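Home Community Storage and Tidying Ask Log in

How to store tennis balls so they don't roll everywhere?

Giuliana Cusi

Hello everybody. We moved to Kukthorpe in October and now I am putting in order the sport things of my children. We have 19 tennis balls, some from Osport and some older. Until now they were in a cloth bag, but the bag falls over and then the balls are under the sofa. I want to change to clear plastic bins without lid. I tried with one bin and one ball on the white table.

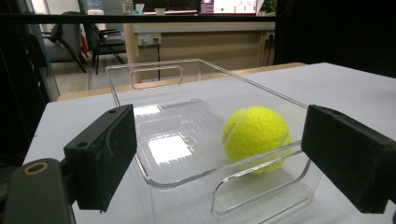
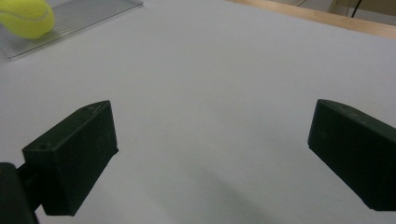

My question is mostly about the size. The shelf in the hallway is 76 cm wide and I would like that two bins stand there side by side. The bin should also be easy to take down for a small child, so I like that it has handle openings in the short wall. But I am a little afraid that a ball can come out through such an opening when the bin is full. Does somebody have experience with this? Thank you in advance.

Ccori

Measure the opening, not only the bin. A tennis ball is between 6 and 7 cm thick, so if the opening is lower than this, the ball stays inside, also when the children pull the bin. For your shelf I would take two bins of 36 cm, then there remains a little space for the fingers. Please don't fill them up to the rim. In our house the top balls always jumped out when my son put the bin down too fast. Old balls we keep separate, for the dog.

Clear plastic gets scratches after some time. Wash it with a soft cloth and normal dish soap.

Lulix

we just use a bucket, works fine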